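Protéger un plan de travail avec du carton : vos questions

Quel carton choisir ?
Un grand carton d'emballage déplié, sans agrafes. Chez Noveleo, nous gardons ceux des livraisons de meubles.

Faut-il boucher les trous de poignée ?
Non. Sur un plateau à lattes ou rainuré, ils ne gênent pas – évitez seulement d'y poser de petites pièces.

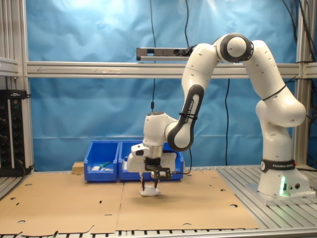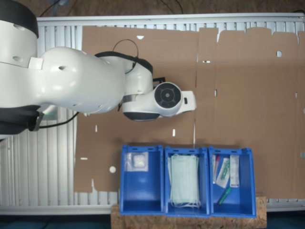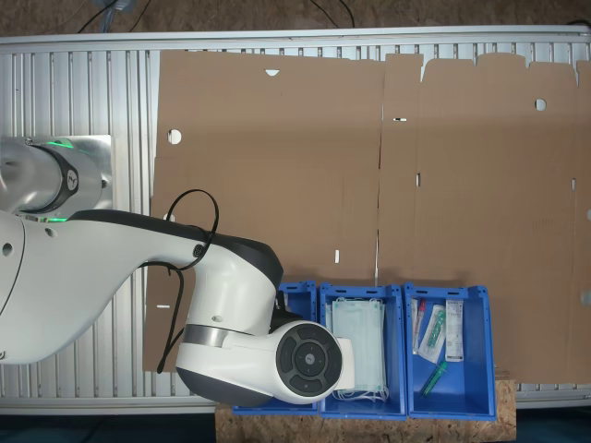

Carton déplié, posé à plat sur la table.

Comment le fixer ?
Avec du ruban de masquage, 2 bandes par côté. Le ruban Tevitz se retire sans laisser de colle.

Quand le remplacer ?
Dès qu'il gondole ou qu'il est taché. Un carton propre dure 6 semaines en usage courant.

Où le jeter ensuite ?
Au bac papier-carton, ruban retiré. Pour toute autre question, écrivez à Wakana Kobori.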